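Sevska Handheld Gripper Pair, Series 2

Refurbished and new. Sold as a left and right set. Spare fingers, marker cubes and straps listed separately.

Last revised November 24, 2021

Please read the fault section before you order. The manufacturer's brochure calls this set "ready for daily use," and we have had enough of them come back across our counter to doubt the phrase. We still sell it. It's a decent tool at the price and there isn't much else in this range that a small lab can buy without a purchase committee. But we would like you to know what you're getting.

What's in the case

Left gripper and right gripper with fingers fitted
2 marker cubes, already mounted
2 data and power cables
Finger screws and driver
Printed setup sheet (the one in our cases is ours; the Sevska sheet has the wrong order for pairing)

The fault: slow release

In March we began getting reports that the fingers would close on a soft object and then stay partly closed after the operator let go of the trigger. The position reading, meanwhile, said fully open. Sevska's first answer was that users were squeezing too hard. We didn't find that convincing. A trigger is made to be squeezed, and the setup sheet gives no upper limit.

Wenche Hovland in our repair shop opened the first 54 units that were returned. Her finding was that the return spring seat wears on one side and the spring then leans against the finger link. With a hard object you may never notice. With cloth, foam or anything that keeps pushing back a little, the link hangs for a moment, and sometimes for longer than a moment. The sensor sits on the trigger side of the link, so it reports what your hand is doing and has no idea what the fingers are doing.

That last part bothers us more than the spring does. Parts wear out. A reading that says open when the fingers are shut is bad data, and if you are recording demonstrations to train an arm, you may have saved a good many of them before you caught on. One customer, a warehouse group in Dutarham, threw out nearly 600 recordings. They asked Sevska for some credit toward the lost time and got a box of replacement fingers, which were not the parts that failed.

Is it dangerous?

In the hand, not very. The closing force is low and the worst we have seen is a pinched fingertip. Fitted to an arm with the Bridbridge adapter it's a different matter. The arm's controller thinks it has let go, starts its retreat, and takes along whatever is still caught. Wenche had a test stand pulled over this way. Do not use unmodified Series 2 grippers on a powered arm near people. Sevska's notice says "use caution." We would go further and say don't do it.

How to tell if yours is affected

Skip the test on the Sevska sheet. It has you close the fingers on the supplied plastic block, and every faulty unit we opened had passed it.

Use something soft with some weight to it. Close on it, lift it, let go of the trigger and watch the fingers instead of the screen. Do this with each hand, and do it at several wrist angles, including with the fingers pointing up. A lag you can see is a fail. If the screen says open and the item is still held, stop using that gripper and send it in.
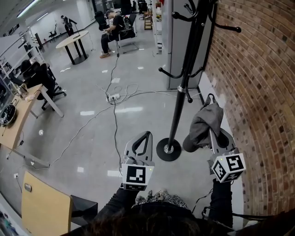 Release errors show up most in hanging tasks, and we'd suggest putting one in your routine before you trust a new pair. The object has to come free at a particular spot, and a finger that drags will pull it back off again. A cap and a coat stand will do, with the cap held in the right gripper and brought up to one of the curved hooks. The brim hangs down and the fabric gives between the fingers, so it's a much fairer trial than the plastic block. Swap hands afterward. Keep a separate video of the fingers during the check and compare it with the logged reading, as the log alone can't show you this fault.

The revised spring seat

Sevska now ships a revised seat made by Prasertsri. It's a better part, with a deeper pocket, and we fit it to everything we sell. The claim that it's good for "the life of the product" we can't support. Our own bench test ran to 1000 cycles on cloth with no hang, and that's all we're prepared to say. It's a short test. We'll put longer results on this page when we have them, whichever way they go.

The sensor has not been moved. A unit with the new seat will still report open if the link jams for some other reason. We have asked twice whether this will change in the next series and have been told our feedback is valued.

Returns and repair

Series 2 pairs bought from us: seat replacement at no charge, either hand, no receipt needed. Bought elsewhere: you pay for the part and return shipping. Send both grippers even if only one is acting up. Take off the straps and leave the marker cubes on, or you will have to calibrate again when the set comes home. Mark the bad side with tape and write down what it was holding when it stuck.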